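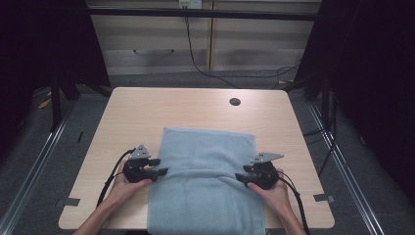

Miltow Road to end in November after 290 episodes

12 September 2026
By Kenza Bouazza

The hospital drama Miltow Road will finish this November with a double-length episode, the producers have confirmed. It will be the show's 290th. Filming has wrapped, and the cast had their last day on the ward set at the end of August.

Members who were at our summer meeting will remember that Dede Appiah hinted at this. She played Nurse Ruth Sallow for 10 seasons and told us then that the scripts she was getting "read like goodbyes." She is in the final episode, along with Florante Pascual, who left as Dr. Ames three years ago and went to Dundeo in the story. His return was supposed to be kept quiet, but it was in the listings magazine before the producers could announce it.

The final run has eight episodes. The first three have aired, and the mail we have had about them is mixed. Most of you liked the flood storyline. Several of you did not like the way the pharmacy plot was dropped between episodes two and three, and I agree with that. Augustina Darko's character spent half of last season looking into the missing records, and now she has a new job and no one mentions it. There may be a scene about it later on. I would not count on one.
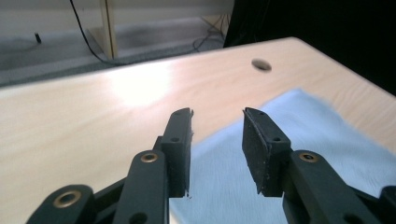 Vol. 20, No. 3

The writer of the last episode is Comfort Bonsu, who also wrote "The Long Corridor" and the Christmas episode with the power cut. She wrote 79 of the episodes in all, more than anyone else on the staff. In a short note to fans she said that there is no wedding, that one regular character does not make it to the end, and that the last shot was filmed in the parking lot. She asked people who attended the screening not to give away more than that, so please keep it out of the letters page until the episode has gone out.

The older seasons are on Plekeo. Seasons one and two have the original music again, but the episode with the ferry accident is still the shortened version. If you have the full one on tape, please write to me. Two members have been looking for it for a long time and would be glad of a copy.

The letters page will stay open after the show ends, and we plan to cover Joo, the new series from the same producers, once it has a start date.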